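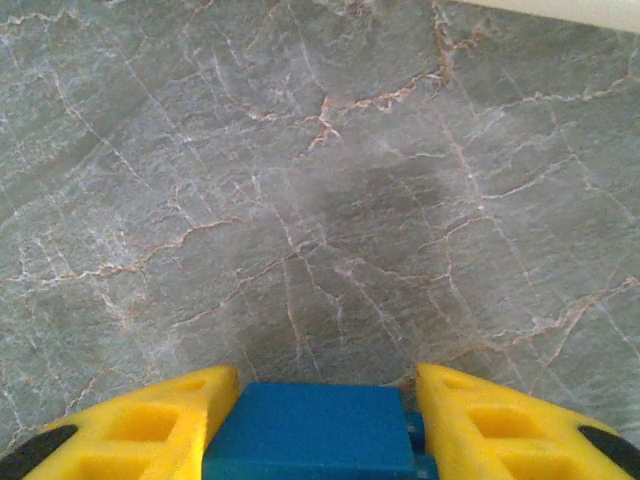

*Figure 1. Polished gray marble with white and rust-orange veins.*

# Stone Underfoot: The Marble of the Old Savings Bank in Trerndale

**Term project, Local History and Materials. Submitted Saturday, February 16, 2019**

## Why we picked this subject

When our group sat down in September to choose a topic, we wanted something close enough to walk to, and the old Furtado Savings Bank on the corner of the market square seemed to be waiting for us. All 4 of us grew up going past it, and most of us had been inside with a parent at one time or another, but none of us had ever given a thought to the stone. It is a lovely building, a little worn now, and it was a pleasure to spend a winter getting to know it.

## A short history

The bank opened its doors in 1916, in the middle of a hard stretch for the town, when the mill was on short hours and money was tight. The directors still chose to finish the banking hall in marble, and the letters kept at the Ponemcombe records office show that this caused a good deal of grumbling. One letter complains at length (two full pages!) that a plain tile floor would have served the public just as well. The bill for the stone came to 3000 dollars, delivered and laid, and it was paid off over several years.

The marble came by rail to Ponemcombe and then by wagon over the hill. We had hoped to find out which quarry it was cut from, but the freight book only gives the name of the dealer, Jendik, and we could not trace the firm any further back than that. We would dearly like to pick this up again if we get the chance.

## What we learned about veins

Marble begins as limestone, which is changed by heat and pressure deep in the ground until its grains grow together into a tight, hard mass. Cracks may open in the rock along the way, and minerals carried by water fill them in. White veins are very often calcite. Rusty and tan colors usually point to iron, and our teacher reminded us more than once that color alone is not proof, so we have kept our wording careful throughout.

## How we worked

We made 30 short visits, mostly after school, and kept a shared notebook. We sketched the floor plan by hand, then drew it again when we found that our first version had left out the vestibule. We also spent a long and happy afternoon reading old newspapers, which was slower than it should have been, as the advertisements for hats and stove polish kept pulling us away.

## Still to do

The second-floor offices were locked all winter, so our plan stops at the stairs. The original drawings may be in the county collection, and we have written to ask.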